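3. Play Food and the Naming of Everyday Meals
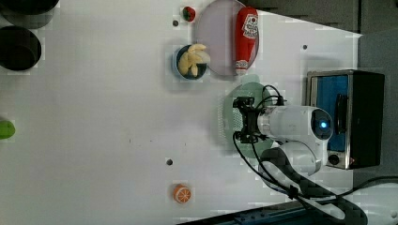 Figure 2. Toy food with plates and bowls on a white tabletop.

3.1 Background to the naming task

Children learn the names of foods early, but they do not learn them evenly. A child who can name a strawberry at once may use one word for every sauce, or may call all drinks by the name of the one served most often at home. Earlier sections of this paper dealt with how often food words occur in family speech. The present section turns to how those words are used during pretend meals, where the child decides what is served, to whom, and in what order.

Pretend meals have two features that make them useful for the study of early vocabulary. The first is that they follow a familiar pattern, so that a child with few words can still take part. The second is that the objects are simplified. A toy food item has a fixed shape and color, and it does not change when it is cut, cooked, or left out. A real tomato may be whole, sliced, or part of a soup, and children hear the same word for all of these. We wished to know whether the simpler object leads to more specific naming, or whether children carry over the broad terms they use at the family table.

3.2 Participants and setting

Families were recruited through two early learning centers, one in Birbridge and one in Prillard. Recruitment began in September and closed when 18 families at each center had agreed to take part. All of the children were between three and four years of age at the first session. Families in which a language other than English was spoken at home were included, and parents were told that they could use any language they wished. Responses in other languages were transcribed in full and given an English gloss by a second reader.

Each family attended 4 sessions. The sessions were held in the center the child already attended, in a room the child knew. A parent remained present throughout and was asked to join in as they would at home. No list of target words was shown to parents before the final session, and they were not asked to teach or correct.

3.3 Procedure

Sessions opened with a short period of free play. The adult leading the session then asked the child to prepare a meal and took the part of a guest. The guest's lines were kept to a small set of open requests, such as "What are we having?" and "Can I have some more of that?" The guest did not name any food before the child had done so. When a child used a general word, such as "stuff" or "sauce," the guest repeated the word once and waited. If no further word was offered, play went on.

Parents also kept a written record of food words used at home during the weeks between sessions. These records varied widely in detail. Some parents wrote down whole exchanges, while others noted single words at the end of the day. We therefore used the home records only to confirm that a word was known to the child and did not use them as a measure of how often it was said.

3.4 Coding

Transcripts were coded by Seon-mi So and Ju-won Seol, working separately. Every reference to a food was assigned to one of three levels. A general reference named a broad class, such as "food" or "fruit." A basic reference used the common name of the item, such as "strawberry." A specific reference added a kind, a source, or a way of serving, as in "the ketchup we put on eggs." Pointing without a spoken word was recorded but not assigned a level.

Disagreements arose most often over sauces and spreads. Several children used the word "ketchup" for any red item in a bottle, and some used it for the act of squeezing. Following the approach set out by Lasetti, we coded such cases by what the child did with the object as well as by the word itself. Where the two coders could not agree, the reference was left out of the analysis. The final set contained more than 3000 references, of which fewer than 500 were coded as specific.

3.5 Observations

Basic references made up the largest group at both centers. Fruits were named at the basic level by nearly all of the children, including those with the smallest recorded vocabularies. Sauces, by contrast, drew general references well into the later sessions. Children who helped to set out food at home, according to their parents, were more likely to name sauces at the basic level, but the home records are too uneven to support a firm claim on this point.

Specific references tended to occur after the guest had been served. Once a plate had been handed over, many children began to explain the food, to warn that it was hot, or to report who at home liked it and who did not. These longer turns were rare during free play. The finding agrees with the account given by Ji, who holds that young speakers add detail when a listener has a clear need for it.

Some differences between the centers should be noted. Children in Prillard ate a shared lunch on the days when sessions took place, and they often served the pretend guest the same meal. In Birbridge the sessions fell before the midday meal, and the choice of foods was more mixed. The two sets of transcripts are for this reason reported separately in Section 4.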